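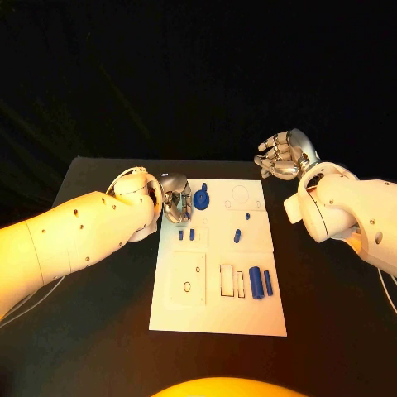 Cutting Boards: Cleaning, Drying and Storage

Most kitchens have more than one cutting board and only one way of cleaning them, a wipe with whatever sponge is in the sink. Wood and plastic need different handling. The notes below cover both, plus a few things on storage that came in from readers after our page on knife blocks.

Everyday washing

Scrape the board first. A bench scraper or the back of a knife takes off most of what would otherwise end up in the sponge. Wash both sides in hot water with dish soap, even if you only used one. A wooden board washed on one side only will take up water unevenly and start to cup.

Rinse well and stand the board on its edge. Don't lay it flat on the counter to dry. The underside stays damp for hours and you get a gray film that is hard to shift later.

Plastic boards can go in the dishwasher if the maker says so. Put thin ones on the bottom rack, upright, away from the heating element. Wooden boards should never go in, and that includes bamboo.

After raw meat

Keep one board for raw meat, poultry and fish, and mark it so that everybody in the house knows. A notch filed in one corner lasts longer than marker pen.

Wash with soap first, then sanitize. Mix 1 tablespoon of plain unscented bleach into a gallon of cold water, flood the surface, leave it a few minutes, rinse and air dry. Bleach doesn't do much on a dirty board, so don't skip the soap. Never mix bleach with vinegar or any other cleaner.

Stains and smells

Onion and garlic: sprinkle with coarse salt, rub with half a lemon, leave 2 minutes, rinse.

Beet, turmeric and carrot on plastic: make a paste of baking soda and water, spread it on and leave it until it dries. Scrub off with a stiff brush. Turmeric usually needs a second go. A day in a sunny window also fades it.

Black spots on wood: these are mold if they are soft at the edges, and often iron marks if they are sharp and sit where a can or a carbon steel knife was left. Iron marks can be sanded. If mold has gone deep into the grain, throw the board away.
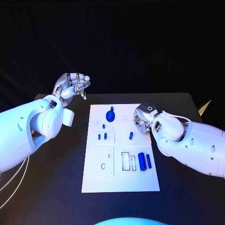

Oiling is the part people put off. Use food-grade mineral oil, never olive or sunflower oil, which go sticky and turn rancid. The board has to be fully dry, so leave it overnight after washing. Wipe on 2 coats with a lint-free cloth, the second after the first has soaked in. Do the end grain as well, as that is where most of the water gets in. Let it stand a few hours and wipe off anything still on the surface.

A new board wants oil once a week for the first month, then whenever it looks pale. A few drops of water should bead. If they sink in and leave a dark patch, it is time.

Sanding out knife marks

Fine scratches do no harm. Deep grooves hold food and should come out. Start with 120 grit on a block, go with the grain, then move to 220. Wipe with a damp cloth, let it dry, and sand again lightly to take down the raised fibers. Oil afterward as above.

Plastic boards can't be sanded well at home. Once the surface is furry or the grooves catch a fingernail, replace the board.

Stopping a board from sliding

A damp paper towel under the board works on nearly any counter. A square of rubber shelf liner is better and can be washed. If a board rocks, check it for warping by laying a ruler across it. A slightly cupped wooden board can sometimes be brought back by dampening the hollow side and leaving it overnight, hollow side down, on a towel with some weight on top.

Storage

Store boards upright with air between them. A file sorter from an office supply store fits inside most base cabinets. Keep them away from the stove side and don't lean them against the dishwasher, where the steam gets at them.

Last updated August 2026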